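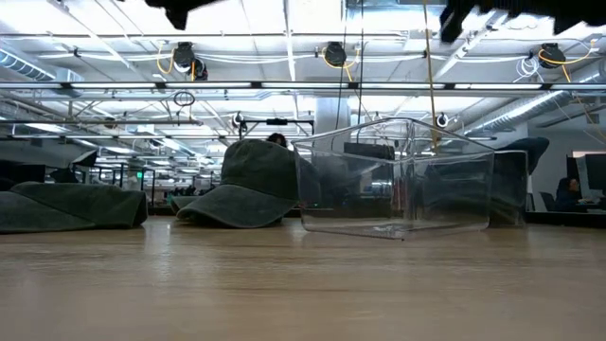
Sachiko Noguchi asked first how many of the cell lots made at Biraston last year had been released, and how many had been thrown away. The plant manager gave both figures without checking: 373 released out of 400 started. Most of the losses were contamination at the second passage, and the rest failed the karyotype check.

The Biraston site grows mesenchymal stromal cells from donated umbilical cord tissue. It opened its production floor to outside visitors in July, and our group of clinicians and lab managers spent one morning there. Gowning took longer than planned. Two changes of shoe covers are required between the corridor and the grade C area, and we watched the grade B rooms through windows.

Cord tissue arrives in chilled transport medium and has to be processed within a day of delivery. It is cut by hand, digested with enzyme, and seeded into flasks. At the third passage the cells move to a Badico bioreactor, where they grow on microcarriers suspended in the medium. Margareta Zamfir, who runs the expansion team, said the move from stacked flasks cut operator hours by half but made harvest harder. Cells have to be released from the beads and filtered, and recovery still varies from run to run.

Quality control sits one floor up. Each lot is tested for surface markers, viability, sterility, mycoplasma and endotoxin. The potency assay measures suppression of T cell growth and takes five days. Several of us questioned whether it predicts anything in patients. Zamfir's view was that it catches bad lots – no more than that.

The freezer room holds almost 2000 vials in vapor-phase nitrogen, logged in a system called Lultetti. Each tank has two level sensors and its own alarm line. We were shown a thaw as well: water bath, slow dilution, count at ten minutes.

Shipping was the weakest part of the tour. Dry shippers go out with a temperature logger, but the receiving hospital reads the logger itself and does not always send the file back. A trial return form is being tested with the Aydoğan clinic. Copies of the draft form are available from the front desk at Biraston on request.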